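Lerstead Tool Box 7 — Set-up Guide

Section 3. Loading the box for the first time

Before you start

Choose a flat table with enough room to lay the tools beside the box. Good light is important, as the small parts are easy to lose. Allow 20 minutes for the first loading. Next time it will go faster.

Keep the printed card 824 which came in the lid pocket. You will need it in Section 4 for the labels.

3.1 Opening the box

1. Put the box at the back of the table, with the latch facing to you.
2. Press the latch and tilt the lid up until it stays.
3. Pull out the clear drawer slowly. It has a stop, but the stop is not made for strong pulling.

Caution: Keep fingers away from the hinge when the lid goes down.

3.2 Sorting the tools

1. Take all tools out and lay them on the table with space between them.
2. Wipe each tool with a dry cloth. If there is oil on the handles, use a little Prutetti cleaner and wait until the colour of the cloth stays clean.
3. Close the pliers fully. Open pliers take double the place and can block the drawer.
4. Put the screwdrivers in first — they lie flat, across the drawer.
5. Put the pliers after, and the hammer last.

Note: The maximum load of the drawer is 300 grams for each loose tool. Heavier hammers must be stored in another place.

3.3 The parts tray

1. Stand the tray close to the box, at the side of your working hand.
2. Give each compartment only one kind of part.
3. Leave one or two compartments free for parts you find later. 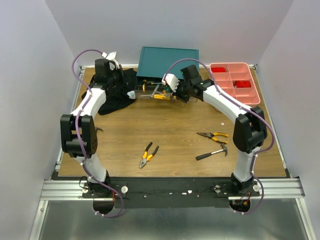
Fig. 3 — Sorting in progress: box with lid up, eight-section tray at right, pliers and hammer still on the table.

3.4 Closing

1. Check that no handle stands higher than the drawer edge.
2. Push the drawer in with the flat hand. If it does not go, take it out again and look for a tool lying across another one.
3. Lower the lid and press until you hear the latch.

Note: Do not carry the tray on top of the closed box. For fixing the labels, continue with Section 4.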